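About Hoditz

Hoditz makes and sells outdoor play frames for home yards: swing sets, climbing frames and monkey bars, with the anchors, mats and spare parts that go with them. The company was started by Tyra Boström and Ognjen Gashi and now has 57 employees at 2 sites.

The catalog is divided by user weight and installation type. Wei frames are free-standing and intended for children under school age. Zavero frames are set in concrete footings and are also suitable for teenagers and adults. Tubes, bolts and swing hangers are interchangeable within a series but should not be mixed between the two.

Each new frame design is loaded for 1000 cycles at its rated weight before it is released for sale. Welds and hanger points are inspected afterward, and the results are kept with the drawing number. Teemu Heinonen is in charge of testing.
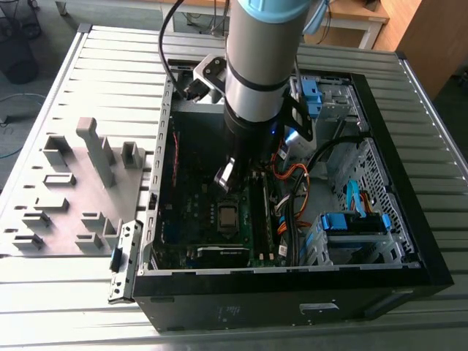 Robot arm over an open desktop computer case.

Spare parts are stocked for every frame still in the catalog, currently 141 part numbers. To order, quote the part number stamped on the base plate or send the order number from your invoice. Orders received before 2 p.m. are packed the same day. Footing kits ship separately on a pallet.

Assembly questions are answered by Ademir Guimarães and his team. Schools and day care centers should contact Ognjen Georgiev, as our home frames are not approved for public playgrounds and a separate price list applies.

Careers | Delivery and returns | Assembly manuals | Contact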